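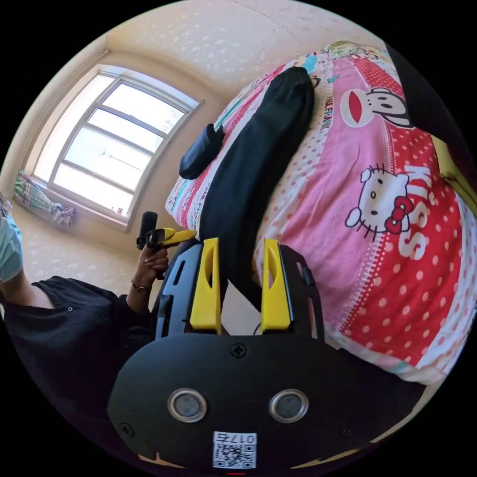 4 min read

Why Does a Cold Bed Get Warm?

By Eduard Hudec
9/8/19

You know that first minute in bed on a chilly night? You slide your feet down and the sheet is so cold you pull your knees right up to your chin. Then you wait a little, and wiggle a bit, and before long it's so cozy in there you never want to get out again (especially on a school morning!).

So who warmed it up? The bed has no plug. It has no batteries. When I was 11 I was sure the cover made heat all by itself, and I remember telling my cousin Branislav Machala that it must be the red ones that worked best. He believed me for a whole winter. Sorry, Branislav.

The heater is you

Your body is making heat all the time, even when you're fast asleep and dreaming about sandwiches. It gets the energy from your food. Some of that heat keeps your insides at the right temperature, and the rest leaks out through your skin into whatever is near you. In the kitchen it leaks into the kitchen. In bed it leaks into the sheet, the pillow and the air right next to your pajamas.

The cover's job is to slow that heat down so it doesn't float off into the bedroom. We call that insulation. It's a long word, but you've met it lots of times: a winter coat is insulation, and so is the fluff on a duck.

The secret ingredient is air. Many warm covers have a puffy filling inside, and the filling is full of tiny pockets of air that can't move around much. Air that sits still is very bad at carrying heat away, and that's just what we want. It's also why a puffy cover feels warmer than a flat one, and why my grandmother in Dornatdale gave hers a good shake every morning. She was fluffing the air back in!

What about the color? I'm afraid I was wrong about the red. A cover like the one on this page, with stripes and polka dots and Hello Kitty in her bow and a monkey with a great big mouth, keeps you as warm as a plain gray one if they're made the same way. The colors are for looking at. I'd still pick the monkey.

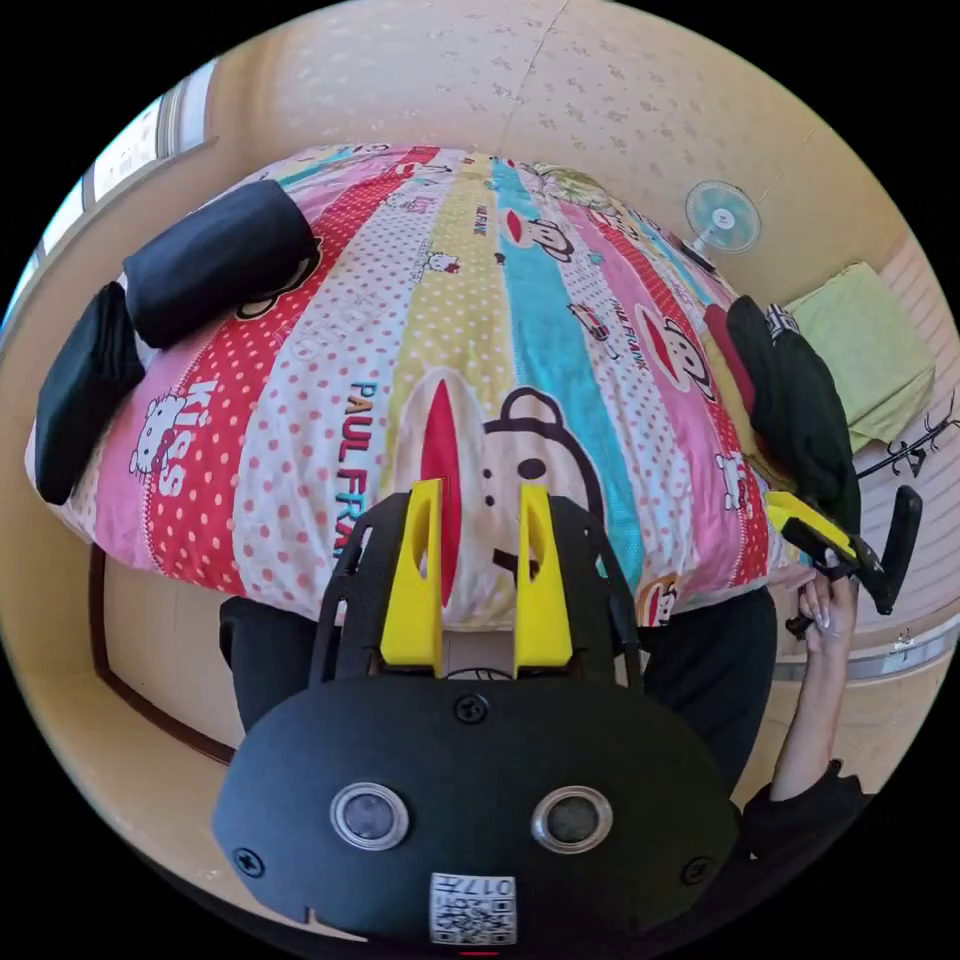
Where do pillows come in?

A pillow is mostly for your neck. When you lie on your side there's a gap between your head and the mattress, because your shoulder is in the way, and the pillow fills it up. But it does a bit of insulating too. Have you ever turned your pillow over to get the cool side? The side you were lying on had soaked up heat from your cheek, and the other side hadn't had its turn yet.

Black pillows do this just the same as white ones, by the way. Outdoors in the sun a black thing warms up faster than a white one, but in a dark bedroom there's no sunshine for it to soak up.

Feet are the tricky part

My feet are always the last bit of me to get warm. They're a long way from the middle of your body, where most of your heat is made, and when you're cold your body sends less warm blood out to your toes. It's looking after your heart and your tummy first.

Socks help. A sock is a little cover for one foot, and it holds a thin layer of warm air next to your skin. Clean dry ones are best for bed. A damp sock will make your toes colder, because water is much better than air at carrying heat away.

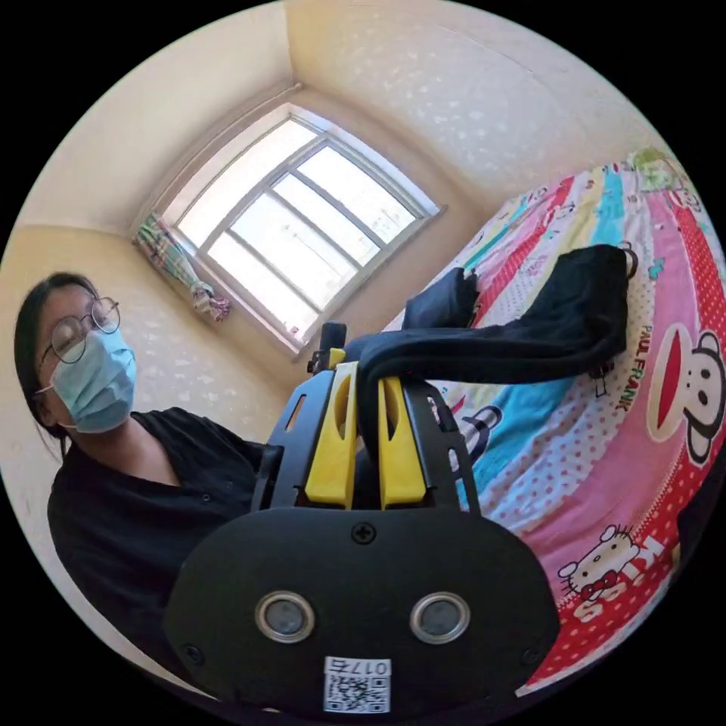 Dark socks on a bright bedspread, with daylight coming in.

Try it yourself: the sock test

You'll need two jars with lids that are the same size, one thick sock, and a grown-up to run the tap.

1. Fill both jars with warm water from the tap. Warm like a bath, please, never boiling.
2. Put the lids on tight.
3. Slide one jar into the sock. Leave the other one bare.
4. Stand them side by side on the table and go and play for half an hour.
5. Take the sock off, open both lids and dip a finger in each jar.

Which one feels warmer? Write down your guess before you start, and don't let anybody change theirs afterward. You can do it again with two socks on one jar, or with a sock you've wetted under the tap.

I tried it in July and it hardly worked, because my kitchen was so hot that the bare jar stayed warm too. A cold day is much better for this one.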